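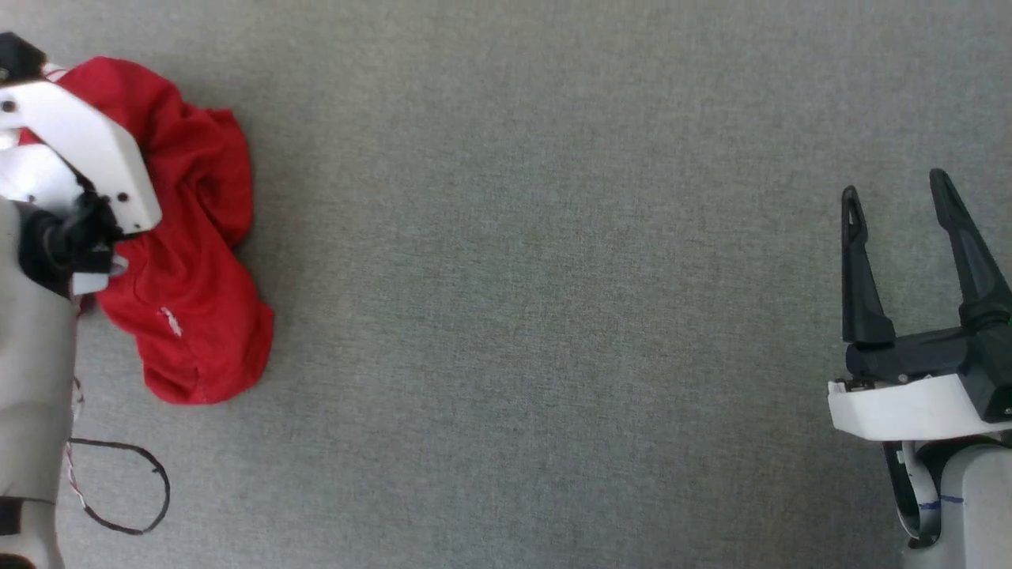
House Rules for Two Arms and a Jersey

Gallery, posted Jul 19, 2025 by Yasmine Abou Zeid

The Plerkville shop has had written rules for its two-armed garment work since June. Before that we had unwritten rules, which everyone followed perfectly according to their own account. The current set is one page long, down from 25, and Mostafa Younis wants it known that the missing pages were his best work.

What follows is a handful of pictures from the job and the rules that go with them. Click through, or don't. There's no sign-off sheet for a gallery yet.

Rule 1: One arm holds, the other waits

If an arm has cloth in its gripper, the second arm stays open until its own step comes up. Two arms pulling on one garment is a tug of war, and the garment has no vote. The person at the stop button calls out each handover, in words. Nodding was tried. Nodding was removed from the page.

Rule 2: Small pinch, low lift

Take a single fold of fabric. Lift only as high as the next move needs. Collars and trim are where most of our logged faults come from: 200 in the first log, and Eino Hämäläinen read every one aloud at a meeting that I remember as lasting until autumn.
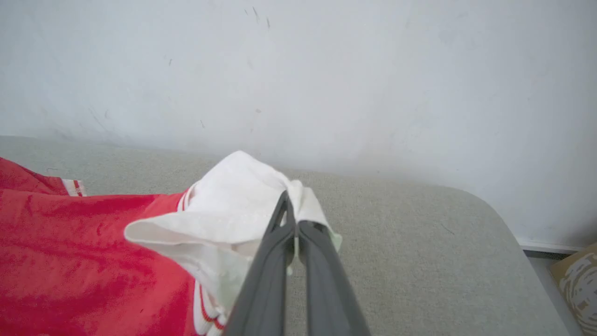

The meeting did produce a useful line, now printed in bold: if the grip is wrong, open, back off and start the pick again. Do not reach in to help. Your hand isn't in the risk assessment except as the thing we're assessing the risk to. Latifa Badawi wrote that sentence and declined all edits.

Rule 3: Look before closing

Fingertips stop above the surface, and the operator checks the wrist view before giving the close command. It takes a moment. People who say it takes too long are welcome to fill out the fault form, where every field is required and the comment box holds 486 characters.
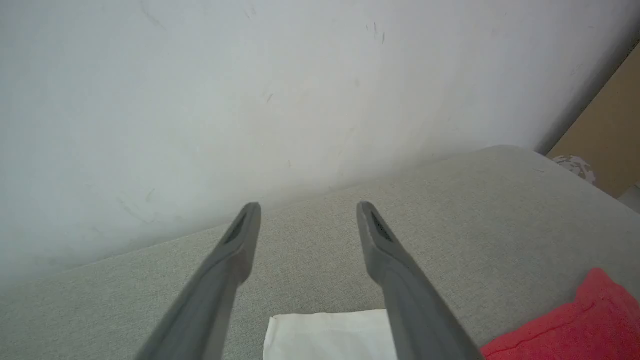
Fingers open above the gray fabric, white cloth between them, red to the right.

Upholstery counts as fabric as far as a gripper is concerned. If the tips are low enough to pick up the furniture, raise them. We settled this one with the Skinthorpe shop by email, over a thread of nearly 689 messages, many of which said "agreed."

Rule 4: Tags stay on cables

Every cable at the wrist gets a tag, and the tag stays where you can read it without moving the arm. Ilham Sqalli checks them before each session. If a tag has come off, the session waits. Guessing which cable is which counts as a fault, even when you guess right.
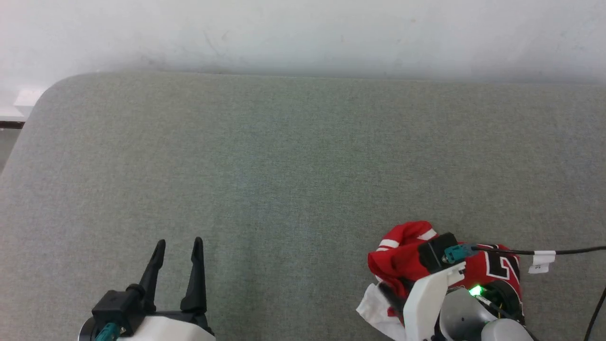

Rule 5: Finish parked and empty

Set the garment down, open both grippers, park both arms, then power off. In that order, please. Powering off first and then negotiating with a closed gripper over a sleeve goes in the log under "Other," a category that has become far too popular.

Changes to the page go to Mostafa, who will suggest making it longer.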